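I went to the Sindex open day on a Tuesday in March, mostly because my brother-in-law had a spare pass and there was supposed to be lunch. I came home with opinions.

The big hall was what you'd expect. Lights, music, a machine the size of my garage throwing boxes onto a belt while a man with a headset shouted over it. Arndale had the loudest stand and the longest line, and I gave it a fair try, I really did, but after a while one flying box looks a lot like another. So I wandered off down the back corridor to the Buno room, where they were letting people watch the practice setup. Three chairs, 2 of them taken. No music at all!

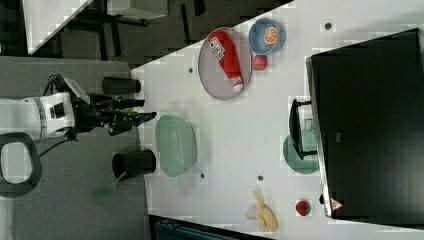

The Buno arm at its table, with the basket, the ketchup and the toy fruit.

I stayed in there for most of the afternoon. Ojārs Petrauskas was running things, and he has the patience of a man who has watched a lot of fruit get dropped. The arm would reach, stop, think it over (or whatever it does), and go again. When it missed, he wrote something in a notebook and put the piece back. I asked him if it was embarrassing to do this in front of visitors and he looked puzzled by the question. They had logged 2986 tries before the doors opened, he said, and 900 of those were plain misses.

I love that he told me the number. I asked at two other stands how often their machines got it wrong and got a brochure both times.

So my complaint, if Sindex is listening, is about where they put things. The slow, fumbly stuff belongs in the big hall, because picking up a strawberry is the part that people at home will care about. My mother has bad hands and she would not cross the street for a box thrower. She'd have pulled up that last chair, though, and she'd have had advice for Ojārs too.

Lunch was sandwiches, by the way. The egg ones went first.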